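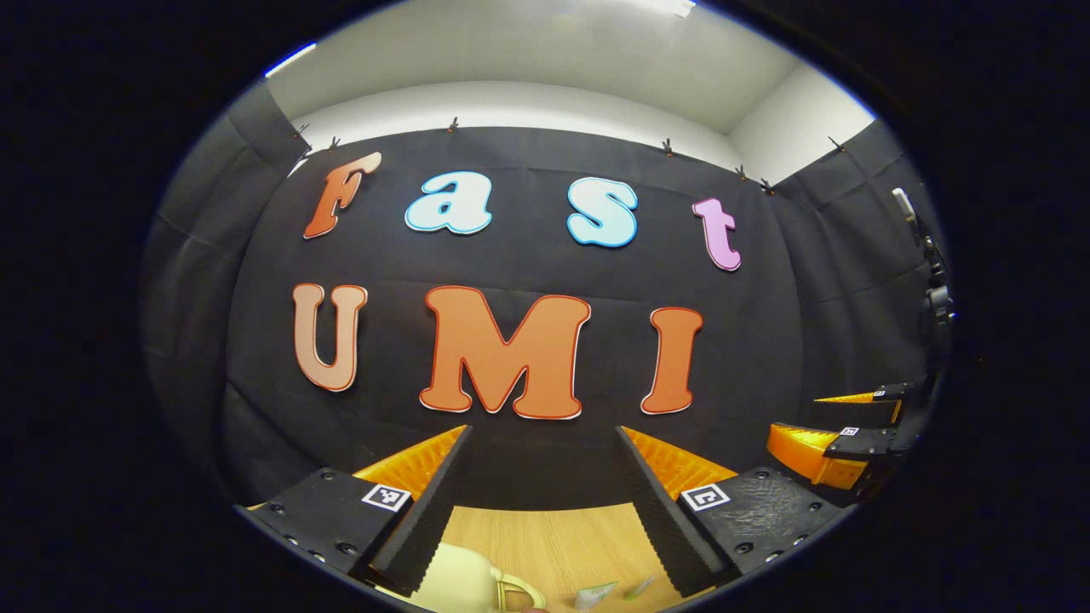 15/01/2021

Backdrop day! The black cloth is finally up and I'm calling it done, even though it still sags a bit in the middle and I know Despina Chiriac will have opinions about the folds. I had a go at pulling it tight twice and each time it just moved the sag somewhere else, so I've left it alone. It goes round onto the panels on both sides now, which is miles better than the flat sheet we had in October (you could see wall whichever way you turned).

Used 7 of the dark clips along the top. They're bunched up more on the right than the left. If somebody wants to even them out, fine, but please hold the cloth while you do it – it's heavier than it looks and I had the lot down on my head once already.

Letters: "Fast" on the top row, "UMI" underneath. Blue for the a and s, pink t, and the oranges for the rest. The F leans a little and I rather like it, so hands off! I'd wanted the M dead straight and it took me 30 minutes of going up and down the steps.

Still to sort:

- white wall shows above the cloth. Is there any more of the black from Kandpal? The offcut in the Skarkex box is too short, I checked
- steam the folds, or decide we don't care
- spare clips, we're down to 2
- keep the paper templates for the letters, they're in the flat drawer under the Jandumum folder

Ceiling light stays on for now. Want to try it with the side lamp tomorrow and see whether the cloth goes grey.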